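Zilent Tidy Kit: Set-up Guide
Section 6: Phone and Cable Sorting

Welcome to the most satisfying part of the kit! Set aside an evening for this one (we like Wednesday), put the kettle on and gather up every phone and lead you can find.

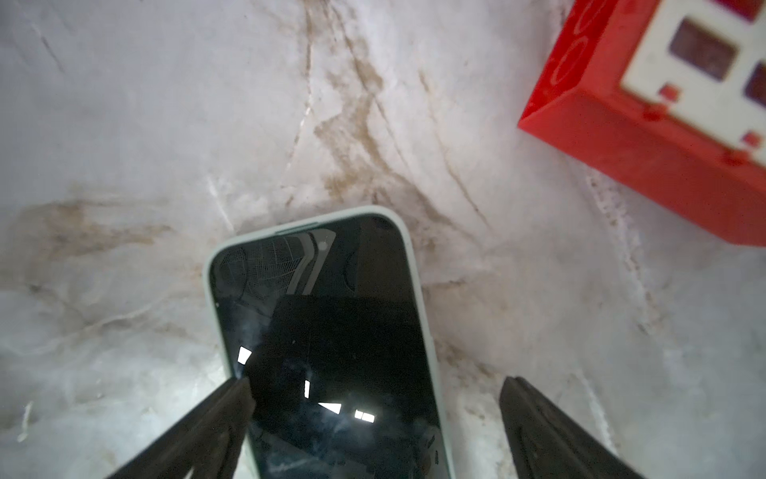
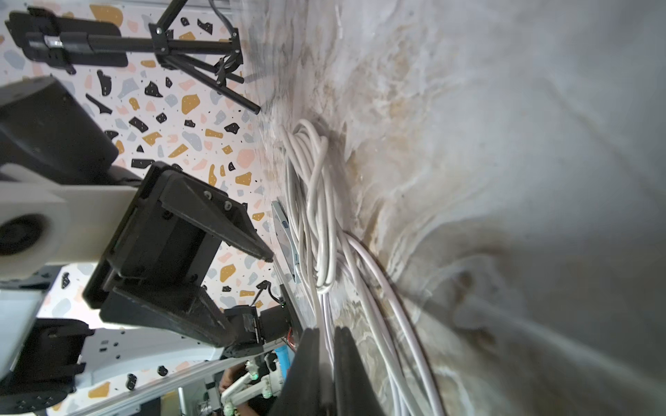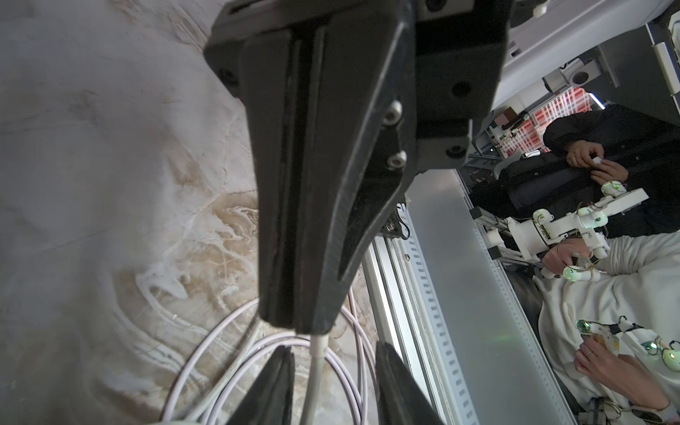
A good sorting session starts with the phone, and a phone starts with its screen. Switch it off before you wipe it, as marks are far easier to spot on dark glass. The phone in the mint-green case has smudges and fingerprints all over its screen, plus a few specks of dust, and it's a lovely one to practise on. Blow the dust away first, then wipe from the top down with the dry Birnar cloth supplied.

1. Lay the phone face-up on a flat, clean surface.
2. Ease the case off, one corner at a time.
3. Wipe the glass, then the back, then the inside of the case (you'll be amazed what collects in there).
4. Refit the case, checking that the rim sits snugly all the way round.

CAUTION: Never spray cleaner straight on to a phone. Keep liquids away from the earpiece slot and the charging port.

Now the cables, which is where it gets really good!

5. Unplug the cable at both ends.
6. Find one end and work it back through the loops. Don't pull on a tangle; loosen it from the middle and it will usually fall open.
7. Run the whole length through your fingers to feel for splits or kinks.
8. Coil it in wide, easy loops, a hand's width across or more, letting it follow its own curve.
9. Fasten with a Drelton strap, snug but never tight.
10. Write the label and pop the coil into its pocket in the Espiritu roll.

NOTE: White cables all look alike once they're put away, so label each one before you start the next. Spare labels are part number 403.

CAUTION: Don't keep a cable with bare wire showing or a scorched plug. Take it to your local recycling point.

The roll has 41 pockets, which sounds like a lot until you empty that one drawer. Fill it from the left, with the leads you use most at the front. Long extension leads won't fit and should go in the large pouch, see Section 7.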